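Checking Reach Before You Plan: A Kettle and Four Burners
Posted 1 August 2025 by Sota Aoki

If you followed the last tutorial you have Solheim installed and the stove kitchen loading without errors. Now we get to the fun part! We're going to ask the planner which burners the arm can reach, and do it before writing a single line of task code. I used to skip this step and then spend whole evenings tuning a grasp for a pose the arm could never get into.

Step 1. Load the kitchen and fix the seed

Open the Pleltard panel, pick the kitchen with the gas cooktop, and set the seed to 42. Any seed works, but with that one your layout should match mine. Let the world settle for 2 seconds of sim time before you touch anything. The kettle gets dropped in from slightly above its grate, and if you read its pose too early you get a height that is a little off.

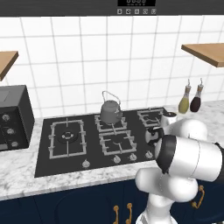 Kettle on the rear middle grate, with the arm reaching in from the right.

Save the joint state at this point. We'll use it as the home pose for every query, so that the results can be compared with each other.

Step 2. Register the collision shapes

The cooktop, backsplash and range hood come in automatically. The kettle does too, but look at its handle - it's a thin wire arch, and the default convex hull fills the whole gap under it with solid space. The planner will then refuse any grasp that goes through the loop. Switch the kettle to convex decomposition with 6 parts and the gap opens up nicely.

Leave the cruet bottles in as obstacles. They're tall, they have thin spouts, and they sit right where an elbow likes to swing.

Step 3. Add a goal marker

In the task file, set goal_burner to front_right and turn on show_goal. You get a blue disc on the burner, drawn in the viewer and ignored by the collision checker. I love this little feature. Before Isamu Tsuchiya added it I was reading coordinates off the console and guessing.
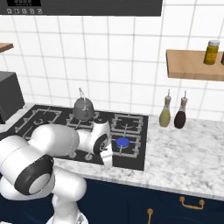
Goal marker on the front-right burner, gripper finger pointing down just to the left of it.

If the disc floats or sinks into the grate, your burner frame is wrong. Fix that first, as every query below depends on it.

Step 4. Run the reach query

Call reach_check with the home pose and the burner name. It samples wrist angles, solves IK for each one, throws out the colliding solutions and gives you back a list sorted by clearance. I got 7 usable solutions for the front-right burner, which is plenty (one would do, but you want spares once the kettle is in the gripper and the free space shrinks).

Run it again for the other three burners and write the results to a file. An empty list means you should try a different base position before blaming the planner.

Step 5. Query again with the kettle attached

Attach the kettle to the gripper link with attach_object and repeat Step 4. Expect shorter lists. Watch the spout in particular, and rotate the grasp a little if the clearance values look tight.

Keep your results file handy. The next part feeds it straight into the motion planner.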